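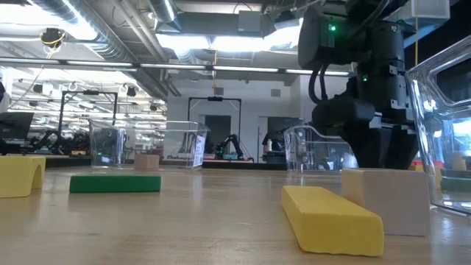 Kerstin Oltmanns
Student, Product Storage and Materials Handling

Home Projects Reports Archive Contact
9 min read

Sorting Mixed Toy Blocks into Clear Bins: Project Report

1. Purpose

The project looked at how a mixed set of toy blocks should be divided among open plastic bins so that a given block can be found again quickly. The set, called Drarneo in our notes, holds 602 pieces in several colors and shapes. My supervisor, Helmut Kleinschmidt, asked for a scheme that needs no written list and works on a normal table.

2. Materials

The table has a light wooden top with a glossy finish. Blocks go into clear bins of different shapes, at least one of them labeled on the side. Clear walls were chosen over colored ones. A red block and a dark green block can be told apart through the side of a bin, and the user does not have to tip it out. Glare on the corners and rims is a drawback.

Plain wooden blocks were kept in the set. They are the hardest to place under a color rule, and on a wooden table they have little contrast with the surface.

3. Sorting rules

2 rules were compared. Rule Mara sorts by color only. Rule Boutros sorts by shape first – long, flat, boxy, arch – and ignores color. Under both rules a block is picked up once and put down once. Blocks left on the table at the end of a run are recorded as unsorted.
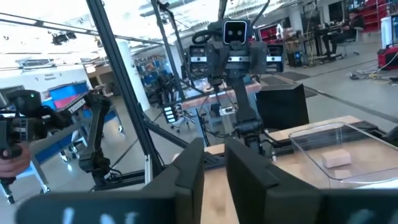

Bin depth had more effect on the results than I expected. In a deep bin, small blocks move under large ones and the color rule loses most of its value. A shallow tray with rounded corners, like the clear one on the right side of the table, leaves a small piece such as the pale pink block in plain view from the front. The cost is table space. Trays cannot be filled high, and the full set would need more of them than the table can hold.

4. Results

Mean time for a full run was 627 seconds under Mara and 70 seconds longer under Boutros. Most of the difference came from arches and short boxy pieces, which users turned over before deciding. Retrieval was more even. Boutros was faster for plain wooden blocks, Mara for everything else.

5. Recommendation

Sort by color, with one separate shallow tray for pale and plain wooden pieces. Labels should go on the side facing the user. The Flonano bin insert was considered but not tested – it arrived in February, after the last run.

Shares 14 | Comments 3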